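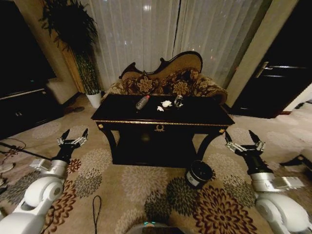 Posted in February
By Kylie Ngata

Search this site Go

Khương's front parlor gets a Sunday cleanup before the open house

I got to Khương at 9 on Sunday morning with a coffee in one hand and my shoes already off, and I still wasn't the first one in. Toàn Chu had the radio going and was halfway through an argument with Hưng Bạch over whether you clear a room from the top down or from the door inward. They've been having this argument for as long as I've known them. Hưng won, I think, or at least Toàn stopped talking and went to look for a trash bag.

If you haven't been by in a while, Khương is the old guesthouse on the hill road that the neighborhood has been using as a meeting place. It reopens to visitors next week, and the front parlor is the room everybody sees first. It's also the room where everybody sets things down! A bottle, a tissue, a cup, and there it all stays, because you sit on that settee with the big brocade flowers and you lose any wish to get up again. I love that settee. I've had more good conversations on it than on any piece of furniture I own, and the carved back is hard on the shoulders, so that tells you something about the company.

The table in front of it is my other favorite. It's the dark one with the gold trim and the little laurel wreath in the middle, and the top is so glossy that a single scrap of paper looks like a big mess. Kha Phí, who is running the reopening, wants it bare when people come through the door. No flowers, no brochures, no candy dish (I lobbied hard for the candy dish). Her feeling is that people will look at the table if you let them, and they'll look at the flowers if you give them flowers.

So the plan for the parlor was short. Trash off the tabletop first, then cups to the kitchen, then anything standing on the carpet, then cords. Kha had written it on the back of an envelope and stuck it up in the hallway, and she added "NO SPRAY ON THE WOOD" at the bottom in capitals, underlined. A dry cloth only. Somebody used the kitchen stuff on the dining chairs last year and she hasn't forgotten it.

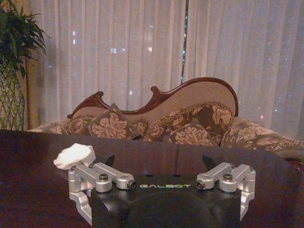
Tissues are the worst of it, if you ask me. They shed. You pick one up off a dark top and it leaves lint behind, and then you chase the lint with the cloth and push it into the corners. Yiran Feng's trick is to go along the grain in long strokes and fold the cloth over after every pass, and I tried it on the hall sideboard and it does work better than my way, which was mostly blowing on it.

Yiran also has opinions about the carpet. It's the big beige one with the round flowers all over it, and she'd like it turned end for end so it wears evenly. That means lifting the table, and the settee, and very likely the big plant too, so we voted to leave it for another day. The carpet does get a vacuum before the doors open, and the cords get moved first. I'm told this firmly every time, having once fed a lamp cord to a vacuum cleaner in front of witnesses.

The sheers are staying up. There was talk of taking them down and washing them, but Hưng pointed out that there's a whole wall of them and the forecast is for rain, and where were we planning to hang all that? I was glad. The light through them in the morning is the nicest thing about the room, and I'd hate for the first visitors to walk in on bare windows.

Money, quickly, for those who asked. The cleaning fund stands at $300, and Kha says it will cover new cloths, vacuum bags and a proper polish for the wood once she has settled on one. Any left over goes toward having the settee looked at underneath, where it creaks.

Doors open at 2 in the afternoon next Sunday and there's room for 19 in each group, so if you're bringing family, put your name on the list by the entrance or call the desk at extension 3418. Shoes off in the hall, please. There will be tea, served in the back room, and please drink it in the back room! I'm going to be standing by that table the whole afternoon, and I've promised Kha that I will say something if I see a cup coming.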